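The Basket Shift

I got the job at Clarby because I can fold a fitted sheet. The advert said "patient people wanted, evenings", and at the interview a woman called Catalina Bravo handed me one, still creased from its packet, and watched me do it. I tucked the corners into each other the way my nan taught me and gave it back as a square. She wrote something down and asked when I could start.

It was February, so I started in the dark and finished in the dark. The unit was out on the Iltgate road, behind a tile warehouse, with a heater that ticked and never got any warmer. My machine was Jesden. It had two arms and no face, and I stood behind it at a pair of handles, and whatever I did with my hands it did with its own, a tiny bit later, like a child copying you in church. Every go we recorded was called an episode. I was meant to do 30 good ones a night, and a good one was basket up, basket across, basket down, no tipping, no dragging, no swearing (there was a microphone, I found out in my second week).

"You're not moving washing," Catalina told me. "You're showing it how a person would move washing."

"What's the difference?"

"Do it as if your mum's in the next room."

So I did, and it worked, which annoyed me. My mum carries a basket as if the neighbours might be looking. She takes hold, stops for a breath, and then goes up in one. I'd never noticed until I had to do it through somebody else's elbows. 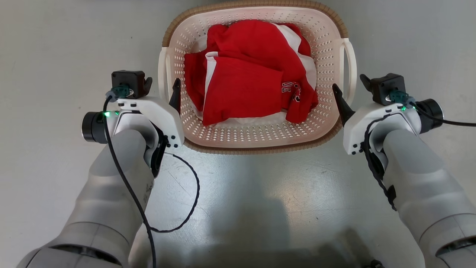 Episode 18 was the one I always seemed to mess up, whatever night it was. I'd be warmed up by then and getting cocky, wanting my tea, and I'd rush the reach. The reach is the whole job, if you ask me. Anyone can lift. That night I'd chucked the red top in all anyhow, with a bit of white showing in the folds, and I brought the two arms in on either side with the grippers open, level with each other, a curved white handle waiting for each of them. And I stopped there. I wasn't being careful. I'd had a text from my brother just before I pressed record, saying Mum was selling the house, and it had only now gone in.

I don't know how long I stood like that. The heater ticked. My brother plays for Gavalas, or did, down in the third team where they wash their own shirts, and all I could think of was her carrying his kit down the garden path, red and heavy, and stopping at the line for that breath. Thirty-odd years of washing on the same line. Who was going to buy a house and keep the line? They'd have one of those spinning ones in by summer.

"Problem?" Catalina said over the headset.

"No. Sorry. I'll scrap it and go again."

"Why would you scrap it?"

"I stopped."

"You haven't dropped anything. Carry on from where you are."

So I closed both hands, had my breath, and went up in one. Across, down, lovely, not so much as a wobble. I pressed the pedal to save it and waited for her to say it was too long, as she did if you so much as scratched your nose.

She didn't say anything for a bit. I could hear her typing.

"Keep," she said. "Next one, please."

I rang Mum on my break, out by the bins with my coat over my head. She said it was only a house, love, and had I eaten? I said I'd had a sandwich. She wanted to know if the robot could do ironing yet and I said not a chance, and she said well then, what's it for, and we laughed a lot more than it deserved.

I left Clarby in the spring for something with daylight in it. Catalina sent me a clip a few months later, no message, just the clip. It was Jesden on its own, with no one at the handles. The arms came in from both sides and took hold, and then they waited, about two seconds, doing nothing whatsoever, before they lifted.

I forwarded it to Mum. She wrote back that it wanted to bend its knees.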